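Kalness day trips: what we changed and what we would do again
Speaker notes, Frøydis Midtbø
September 4, 2025

Slide 1
Say hello, say who I am. I run bookings and boats for the Kalness day trips. Chae-won Seo does the guiding side and will take questions on safety at the end, so please hold those.

Slide 2
Kalness is an island with one pier and one shop. Most people in this room sell trips to places with more than that. The crossing takes longer than visitors expect and the last boat back is early. Nearly every complaint we had in our first season came from one of those two facts.

Slide 3
Old day plan. Boat out, guided walk, lunch, free time, boat back. Free time came last. People wandered off to the far beach, lost track of the hour and then ran for the pier. Twice we held the boat.
New day plan. Free time comes before lunch. Everyone turns up for lunch because it is paid for, and the walk after lunch ends at the pier.
Pause here. This is the one change I would tell anyone to try.

Slide 4
Numbers. 847 guests last season. 361 of them came on the kayak option, which we had nearly dropped. We run it with two guides now, one in front and one behind. Chae-won wanted this from the start and I said it cost too much. I was wrong about that.

Slide 5
Booking. We moved from our own form to Clerano in January. Good points: guests can change their own date, and the waiting list fills empty seats without a phone call. Bad points: it sends the confirmation in the language of the browser, so we had a family arrive with instructions they could not read. Check that setting before you go live.

Slide 6
Weather calls. We decide the evening before and send one message. If we cancel, guests choose another date or their money back. We used to wait until the morning in the hope that the wind would drop. Hotels hated it, and so did the skipper.
If someone asks about insurance, say we can talk in the break.

Slide 7
Packing and lunches. Lunch boxes come from Yeo, the bakery by the ferry car park. Dry bags are Plikico, medium size. Order spares, as the clips go first. Each guest gets one bag, handed out before boarding and collected on the pier.

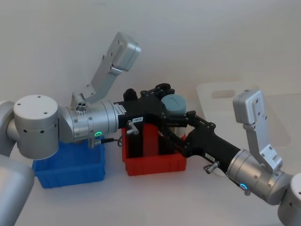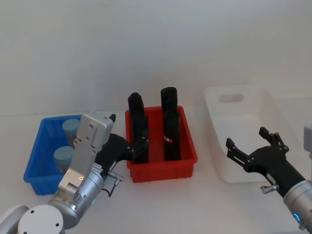
Slide 8
What I would still like to fix. The toilet queue at the pier. Signs on the north path, which fork in a place where the map shows one track. A winter trip, maybe, if the skipper agrees to a shorter route.

Slide 9
Contact details stay up during questions. Hand over to Chae-won. Remind people that the printed day plan is on the table by the door, and that the tide table on the back is for Kalness only.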